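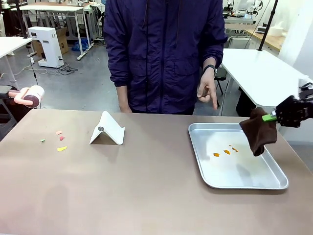

4. The Open Day as a Field Study

4.1 Setting and visitors

Figure 3. Pointing towards the table during an afternoon session. The cloth is in the right gripper, over the tray.

The trials in Section 3 were run by people who had worked with Grallomum for months and knew what it liked. They stood in the right place, pointed slowly and waited. We wanted to know what would happen when the person on the other side of the table had walked in five minutes earlier, and the December open day at the McAlister workshop in Jarnbridge gave us the chance. The workshop opened its doors to 600 visitors over the day, and 200 of them took a turn with the robot. We were delighted by that number. Our plan had allowed for a good deal less, and the queue ran back past the entrance for most of the morning.

We made very few changes to the room. The working area was left much as it is on any other day, with the same benches and equipment behind it, because we were interested in how Posow (the gesture module described in Section 2.3) would cope with an ordinary background. Visitors came round to the far side of the table and faced the robot across it. Anyone who preferred to watch could do so from either side, and many watched several turns before asking for one.

4.2 The tabletop task

Each turn used the same task, which we called clear and wipe. Small coloured pieces were put on the table and in a metal tray. The visitor pointed to an area, and the robot was asked to attend to it: by picking up pieces, or by fetching the cloth and wiping. No script was given. The host at the table said only "show it where you'd like it to work", and then stepped back.

Pointing was chosen over speech early on. The workshop is noisy when full, and we had seen in the pilot that people who are given a microphone tend to make speeches to a robot. A finger is quick, and children are extremely good at it! Figure 3 shows the kind of gesture we saw most often at the table: the hand held up in front of the body, index finger extended and angled down. Our training gestures had nearly all been made with the arm stretched out over the table, so this compact version was new to Posow, and it is the single most useful thing we learnt from the whole day.

The difficulty is easy to see once you look for it. With the arm out, the fingertip is close to the target and a small error in the estimated angle hardly matters. With the hand kept near the chest, the same error moves the target a long way across the table, and the line may pass over two or three things that could each be meant. Posow dealt with this by asking for a second gesture whenever its two best guesses were on different objects. It did so by moving one gripper a short way towards its first guess and pausing. Visitors understood this at once. Several said "no, that one" and pointed again, with a longer reach the second time, and a few leaned in so far that the host had to ask them to stand up straight.

4.3 What was recorded

Across the day the system logged 3,399 gesture events, counting each separate raising and lowering of a pointing hand as one event. For every event we kept the estimated direction, the objects considered and the action chosen. We also kept the views from the wrist cameras, which matter here for a simple reason. The fixed camera sees the hand well but loses sight of things that stand behind one another, and the wrist cameras see the objects from close by but catch only bits of the person. Figure 4 is a good case. The tray and the brown cloth beside it are in plain view, as is the second gripper over the tray, but all that can be made out of the person is a blurred hand in the top corner. Neither view would have been enough alone to connect the gesture with the thing it was meant for.

The objects at the near end of the table made their own trouble. A black sponge block leans against a white holder with a patterned cup just behind it, and from most angles the three run together. Visitors who pointed into this group nearly always had one particular thing in mind and were sure that their finger was on it. Ebony Lowther, who hosted the afternoon turns, began asking people to name the object after the robot had made its choice, and her notes are the source for the comparison in Section 5. We wish we had done this from the first turn. The morning events have no such record and are left out of that comparison.

The cloth was the favourite of the day. People who had been quiet while the robot handled small pieces came closer when it took hold of the cloth, and the questions changed too, from how strong it was to how it knew where the fabric ended. It is a fair question. A cloth has a different shape every time it is put down, and the bright green part on the gripping side helps the system by giving it a fixed colour to look for near the fingers. When we explained this, visitors seemed to enjoy it more, and one group of teenagers spent their whole turn trying to work out where they would put a coloured marker on a sock.

Figure 4. View from a wrist camera, with the second gripper over the tray at right and the sponge block between the near fingers. 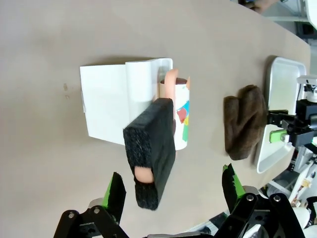 4.4 Running the session

Turns were kept short and we stopped after every 19 to reset the table and let the hosts swap over. The reset took longer than planned. Small pieces travel, and we found that visitors liked to put them in new places while they were waiting. Coralie Wihongi, who ran the morning, soon made this part of the session and handed the pieces to whoever was next in line, and from then on each visitor set out the table for the person who followed. The layouts were far more varied than the ones we had drawn up ourselves. Some people lined things up by colour, others tried to hide a piece behind something larger, and the robot was given a much harder day than we would have dared to give it.

Two practical points may help other groups that are thinking of a similar event. The first is to put the table where people can get round it. A queue along one side means that everyone learns the task from the same angle, and we saw whole runs of visitors copy the gesture of the person in front, down to which hand they used. The second is to have one host for the visitor and another for the robot. When we tried to manage with one, the host's own hands were often over the table, and Posow quite properly treated them as pointing.

Events in which a host's hand was judged to have been the source were marked by hand afterwards and are reported separately. We have kept them in the released log, as they include some of the clearest pointing of the day and may be of use to anyone studying turns shared between two people. The layouts set out by visitors are included in the same release, and we have since used them as the starting positions for all new trials in the workshop.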